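Tips for recording kitchen tasks in simulation

These notes are for anyone taking a turn at the two-arm kitchen set in Brirham. Most of them come from Dulce Lozano and Rutilio Beltrán, who recorded the bulk of the October batch, and a few were added after Dirk Nolte went through the results. They assume you can already log in, load a layout and move both arms.

Before you start

Read the task sentence aloud once. If you can think of two ways to do what it says, ask which one is wanted. "Put the pepper on the plate" is clear enough. "Tidy the worktop" is not, and we threw out a whole afternoon of it.

Set your chair and hand controllers so that your elbows stay at your sides. The virtual worktop doesn't care how you sit, but tired shoulders show up as shaky lifts after half an hour.

Do three or four practice runs and delete them. Name them "warmup" so they can't end up in the Silineck folder.

Choosing a layout

Keep one object that matters and give it room. The set has plenty of boxes, blocks and crockery to choose from, and it is tempting to load the lot. A few extras at the back of the worktop are useful, as the system has to learn to leave them alone. Extras between the object and its target mostly give you knocked-over runs.

Pick colours that stand apart. A red pepper in a white tray is easy to find from any camera. A white egg in the same tray gave us trouble all week.

Patterned plates are fine and we want more of them. If every plate is plain white, the system learns that a plate is a plain white circle.

Put the tray between the two arms when either arm could do the job. Then swap the target from one side to the other between runs, so that the left arm gets its share. 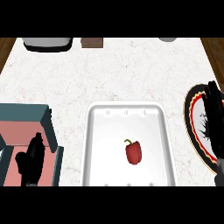

Picking things up

Come down slowly over the last few centimetres. Fast approaches look good on screen and teach the system to bump things.

Take a pepper by the body and leave the stem alone. The stem is thin in the model and the fingers slide off it.

Open the fingers only a little wider than the object. Inside a tray, a fully open gripper catches the raised rim, and inside a deep box it catches the walls.

If you miss, try again once in the same run. A clean second attempt is worth keeping. After two misses, stop and mark the run as failed.

Lift clear of the rim before you move sideways. Brisa Tlapale's rule is to lift, stop for a breath, then travel.

Letting go

Lower the object until it touches, then open. Dropping it from a height makes it roll, and round vegetables roll a long way on a smooth worktop.

Back the arm straight up after release, and hold still for a moment before ending the recording. Runs that stop while the fingers are still opening get rejected by the checker.

The arm you aren't using

Leave it in a natural resting place and don't fiddle with it. Small twitches of the idle hand get copied along with everything else. Change its resting place every 20 runs or so.

Saving and sorting

Out of 645 runs in the October batch, 253 had to be looked at again, mostly for missing labels. Fill in the label straight after each run, while you remember which arm you used.

Aim for 300 good runs per task and take a proper break between blocks. Kamarul Simanjuntak merges the folders at 7 in the evening, so anything saved later goes in with the next lot.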